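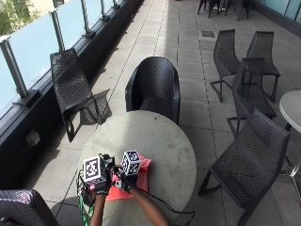

Our district should bring back the paid study hall teacher, and it should do it before classes start again. Last June the school board cut the position at Brenach Middle School to save money, and the after-school room closed with it. Fernanda Quintela ran that room for 61 students. Most of them now go home to an empty house or wait outside for a bus. I hear people say kids can study anywhere, and some can. Give one of them a round stone-look table on a tiled terrace and a quiet hour and the homework gets done. A lot of families on the Nogueira side of town have no terrace, and the kitchen table is taken by dinner and a younger brother.

The board's answer was Tandau, a homework program students log into from home. I have used it with my daughter. It marks an answer wrong and moves on. Mrs. Quintela would pull up a chair and find out that the trouble was with fractions from two years back.

The room cost 300 dollars a week. The same board found money for new signs at the Rurnis Road entrance, and I don't remember anyone asking for those.

I would settle for 3 afternoons to begin with - no snacks, no late bus, just a teacher and an open door. Parents who agree should write to the board before the budget vote. Mine is already in the mail.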